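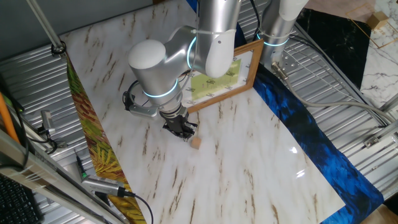

Re: Joint stiffness on 4-inch figures

macedo_h
Hip joints on my Arkura figures loosened after 18 months on the shelf. Floor polish or thin superglue?

reisinger
Polish. Two thin coats on the ball, dry overnight between coats. Superglue can fog clear plastic.

peixoto_g
Disagree on two coats. One is enough on the Matel molds, and a second can crack the socket.

reisinger
Only if you force it. Warm the socket with a hair dryer first.

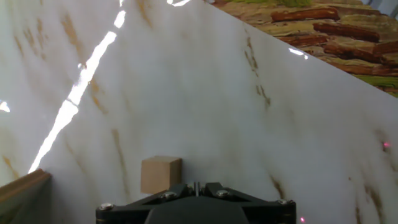

Gripper with socket-head screws.

macedo_h
Mine are pinned hips – no ball. Does polish still apply?

peixoto_g
Which run? Card number 1073 is pinned, 2558 is ball.

macedo_h
1073.

carvalho
Then skip polish. Wrap the pin with plumber's tape and reseat it.

reisinger
Tape shifts under load. I would still use polish on the pin.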